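Olá Ingeborg,

segue o relatório de maio da comparação de garras na bancada de Rathjen. Sei que pediste uma coisa curta, mas houve bastante movimento e prefiro contar tudo de uma vez!

**Onde estamos**

A garra da Desov já fez as 600 repetições previstas (pegar, levar, pousar) e a da Testness vai a meio. A primeira é mais rápida a fechar, mas aperta demais em peças leves, e o Mattes passou quase uma semana a mexer nos limites de corrente até ficar aceitável. A da Testness é mais lenta e muito mais meiga. Por mim, neste momento, ganhava ela, só que o Dirk não concorda e quer ver primeiro os números de desgaste.

**Controlador**

Trocámos o controlador antigo pelo da Idia. O atraso entre comando e movimento desceu para 8 ms, o que nos deixou a todos bem-dispostos. Em contrapartida, a documentação é fraquinha e o arranque falha de vez em quando (já abri um pedido ao suporte, ainda sem resposta).

**Tarefas com os dois braços**

Começámos também as tarefas de mesa posta: castiçais dourados, copinhos transparentes, peças pequenas e claras que escorregam com facilidade. São bem mais difíceis do que os cubos do início, e é aqui que as diferenças entre dedos se notam a sério.
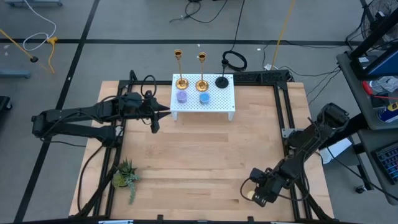 O que me preocupa mais são os cabos. Nos movimentos largos do punho, a folga fica curta ou sobra demais, e perdemos uma tarde inteira com um conector solto. O Jörg vai desenhar umas guias novas e acha que se imprimem cá dentro.

**Dinheiro e prazos**

Gastámos 40 % do orçamento de material. Preciso da tua autorização para mais 2.000 euros, para um segundo jogo de dedos e conectores de reserva. Se vier ainda este mês, mantenho a entrega da comparação final em setembro. Sem isso escorrega, e prefiro dizer-to já.

Quando puderes, liga-me. O Dirk também quer falar contigo sobre os ensaios de desgaste.

Um abraço,
Sylvain Fleury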